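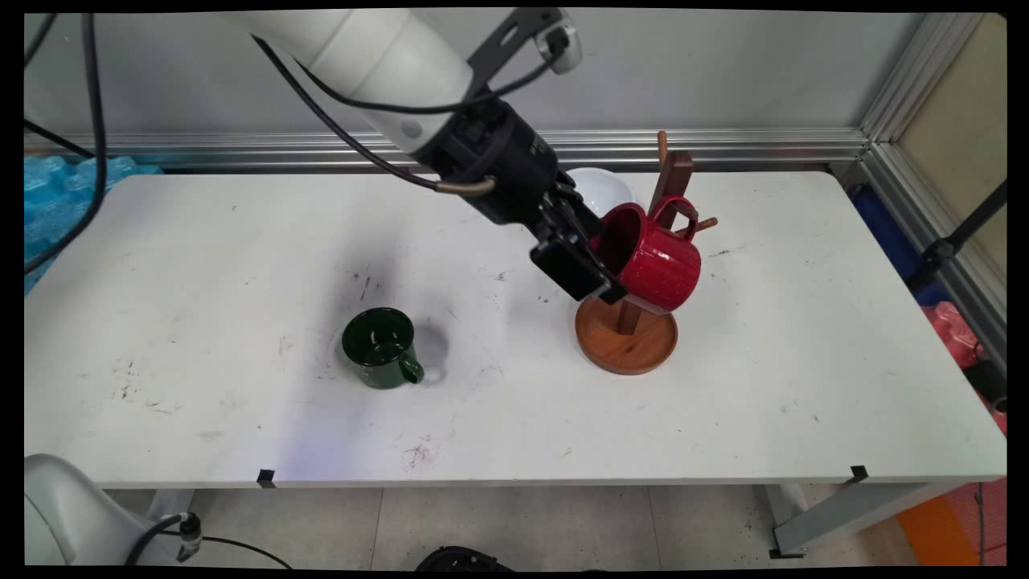

Roter Becher im Greifer am Becherständer, links der grüne Becher auf der Tischplatte.

Aufhängeaufgaben mit Titach konfigurieren: Von der Griffpose zur Ablage am Haken

Anleitung der Arbeitsgruppe Manipulationssoftware, Stand März
Bearbeitung: Clémence Arnaud, Gilles Masson

1. Gegenstand und Geltungsbereich

Diese Anleitung beschreibt die Einrichtung einer Aufhängeaufgabe im Planungswerkzeug Titach. Behandelt wird der Fall, dass ein Becher mit Henkel vom Tisch aufgenommen und auf einen Zapfen eines Becherständers gehängt wird. Sie richtet sich an Mitarbeitende, die mit der Grundkonfiguration der Arbeitszelle vertraut sind und bereits einfache Ablageaufgaben erstellt haben. Die Kalibrierung der Kameras ist Gegenstand eines eigenen Dokuments und wird vorausgesetzt.

Die Bewegungsausführung erfolgt über den Dienst Movance, die Objekterkennung über Carré. Beide Dienste müssen vor Beginn der Arbeiten gestartet sein. Die Protokolldaten werden auf dem Projektlaufwerk Furkach abgelegt.

2. Vorbereitung der Szene in der Software

Legen Sie in Titach ein neues Projekt vom Typ „Aufhängen“ an und laden Sie das Tischmodell der Zelle. Das Tischmodell enthält die Platte, die rückwärtige Schiene und die seitlichen Profile als Kollisionskörper. Änderungen am Aufbau sind dort nachzutragen, bevor eine Bahn geplant wird.

Tragen Sie anschließend die Objekte ein:

Zielobjekt: der Becher, der gegriffen werden soll
Träger: der Becherständer
Hindernisse: alle übrigen Gegenstände auf der Tischplatte

Für das Zielobjekt wird ein Netzmodell mit separat ausgewiesenem Henkel benötigt. Ein Modell, in dem Henkel und Korpus zu einer konvexen Hülle zusammengefasst sind, ist ungeeignet, da der Planer die Henkelöffnung als geschlossen behandelt und jede Einführbewegung verwirft. Prüfen Sie daher in der Modellansicht, ob das Feld „Öffnung“ belegt ist.

Für den Träger wird jeder Zapfen als eigene Achse angelegt. Der Ursprung der Achse liegt an der Zapfenspitze, die z-Richtung weist vom freien Ende zum Pfosten. Eine umgekehrte Orientierung führt dazu, dass der Becher aus Richtung des Pfostens angefahren wird. Dieser Fehler tritt bei der Ersteinrichtung am häufigsten auf und ist in der Vorschau leicht zu erkennen.

3. Erkennung prüfen

Starten Sie in Carré eine Einzelaufnahme und kontrollieren Sie die überlagerten Modelle. Glänzende Oberflächen verursachen im Tiefenbild Ausfälle, vor allem am Rand und an der Innenwand eines Bechers. Setzen Sie in diesem Fall den Parameter „Tiefenfüllung“ auf „kanterhaltend“ und wiederholen Sie die Aufnahme.

Dunkle Flecken und Kratzer auf der Tischplatte können vom Segmentierer als kleine Objekte gemeldet werden. Der Filter „Mindesthöhe“ ist auf 9 mm einzustellen. Niedrigere Werte sind nur zulässig, wenn flache Teile zur Aufgabe gehören.

Die Lage des Henkels ist gesondert zu bestätigen. Carré gibt den Drehwinkel des Bechers um seine Hochachse mit einem Gütewert aus. Ist der Henkel von der Kamera abgewandt, bleibt der Gütewert niedrig, und Titach verweigert die Übernahme. Der Becher wird dann von Hand gedreht oder aus einer zweiten Ansicht aufgenommen.

4. Griffpose festlegen

Für Aufhängeaufgaben ist der Randgriff vorgesehen. Ein Finger liegt innen, der andere außen an der Wand, und der Henkel bleibt frei. Wählen Sie unter „Griffe“ den Eintrag „Rand, henkelabgewandt“ und begrenzen Sie den zulässigen Winkelbereich so, dass die Finger auf der dem Henkel gegenüberliegenden Seite ansetzen.

Nach dem Schließen des Greifers kann sich der Becher zwischen den Fingern neigen.

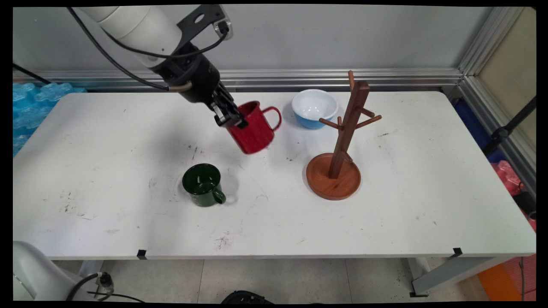

Die tatsächliche Lage des Bechers im Greifer weicht dann von der geplanten Lage ab und muss vor dem Anfahren des Zapfens neu bestimmt werden. Aktivieren Sie dazu den Schritt „Lage im Greifer schätzen“. Movance hält den Arm in der Zwischenpose an, Carré nimmt ein weiteres Bild auf, und Titach rechnet die Einführbahn mit der korrigierten Transformation nach. Die Wartezeit in der Zwischenpose beträgt in der Voreinstellung 200 ms. Sie kann verlängert werden, wenn der Becher nachschwingt.

5. Einführbahn planen

Die Einführbahn besteht aus einer Vorposition vor der Zapfenspitze, einer geradlinigen Bewegung entlang der Zapfenachse und einer Absenkung. Stellen Sie die Vorposition so ein, dass zwischen Henkel und Spitze ein freier Abstand von 12 mm verbleibt.

Bei der Auswahl des Zapfens gelten folgende Regeln:

Der Zapfen muss frei sein.
Der Greifer darf während der gesamten Bewegung keinen Nachbarzapfen berühren.
Der Becher darf in Endlage weder den Fuß des Ständers noch benachbarte Objekte durchdringen.

Ist mehr als ein Zapfen zulässig, wählt Titach denjenigen mit der kürzesten Bahn. Soll ein bestimmter Zapfen benutzt werden, ist die automatische Auswahl abzuschalten und die Achse fest einzutragen. Gefäße in unmittelbarer Nähe des Ständers schränken den Raum für das Handgelenk erheblich ein. Meldet der Planer wiederholt „keine Lösung“, sollte zuerst die Lage dieser Gefäße geprüft und erst danach die Toleranz verändert werden.

6. Kontaktverhalten während der Ausführung

Für die geradlinige Bewegung und die Absenkung ist die nachgiebige Regelung zu aktivieren. Die Steifigkeit quer zur Zapfenachse wird niedrig, längs der Achse mittel gewählt. Der Freiheitsgrad um die Zapfenachse bleibt ungeregelt, damit sich der Becher am Henkel ausrichten kann.

Bricht Movance mit Meldung 604 ab, wurde die Kontaktschwelle vor Erreichen der Endlage überschritten. In der Regel stößt der Henkel stirnseitig an den Zapfen. Fahren Sie den Arm über „Rückzug entlang Bahn“ in die Vorposition und lösen Sie die Schätzung der Lage im Greifer erneut aus. Ein freies Verfahren im Handbetrieb ist an dieser Stelle zu vermeiden, solange der Henkel den Ständer berührt.

Der Greifer wird erst geöffnet, wenn die Vertikalkraft am Handgelenk um das hinterlegte Bechergewicht abgenommen hat. Fehlt die Gewichtsangabe im Objektmodell, öffnet der Greifer nicht, und die Aufgabe bleibt im Zustand „Übergabe“ stehen.

7. Protokollierung

Jeder Lauf wird mit Gelenkdaten, Kamerabildern und Planerausgabe gespeichert. Im Feld „Bemerkung“ sind der verwendete Zapfen und etwaige Eingriffe von Hand anzugeben. Abgebrochene Läufe werden nicht gelöscht. Änderungen an Griff- oder Zapfendefinitionen sind vor der Übernahme in die gemeinsame Bibliothek mit Gilles Masson abzustimmen, Fragen zu den Objektmodellen beantwortet Clémence Arnaud.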